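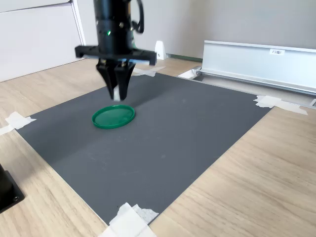 Taking tape off an oiled tabletop without spoiling it

I do hope somebody can put my mind at rest, as I've been putting this off since June. We bought a lovely pale wooden table from a little shop in Nalgate and I finished it myself with Ultik oil, which took me the best part of a weekend (and I was very proud of it!). The grey mat on top kept creeping about, so it was stuck down at the corners with white tape, a good bit of which goes over onto the wood. A round green plastic lid lives on there too, for putting small bits in, but that's never been any bother. Now I'd like to take the mat up and give everything a good clean, and I'm frightened the oil will come away with the tape. Has anyone managed this?

posted by marmaladejar, Wed 18 August

pottering_on
Don't panic, I've had tape off all sorts of tables, including my mother's good one! Warm it with a hairdryer on the low setting, then peel it back on itself very slowly, nice and flat to the wood, going with the grain if you can. 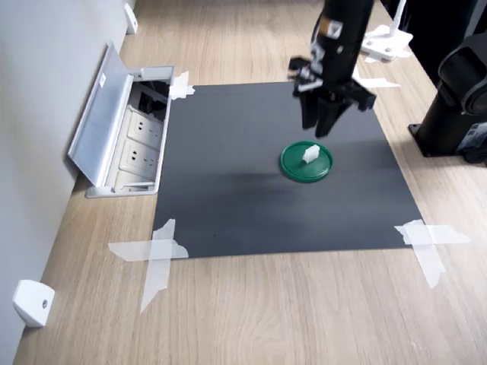
What takes off the sticky stuff left behind? A soft cloth with a drop of vegetable oil, left on for 14 minutes or so and then wiped away with barely soapy water. Try it underneath the table first, though.

slowkettle
just pull it, mine was fine

thimble_and_thread
I'd go along with the hairdryer, but please don't pull it the way slowkettle says, as I did precisely that on a Wihongi sideboard and had a dull patch to look at all winter. Start at one corner and don't rush on to the next until you've had a look at the wood.
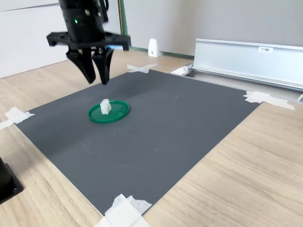 If it does lift a little of the oil, it's easily mended. Rub the spot over with a very fine pad, wipe off the dust and put on the thinnest coat of whatever you used before, then leave it alone overnight. 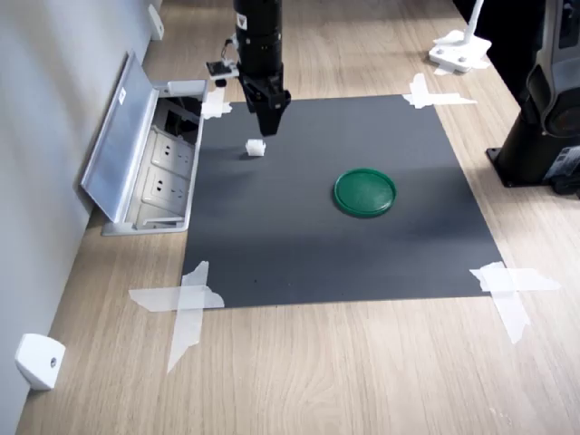
When the mat goes back I'd leave the tape in the drawer and try a piece of Korna grip liner underneath, cut 3 cm smaller all round so that it doesn't peep out. I've had mine down for ages and it lifts up whenever I want to dust. Do let us know how you get on!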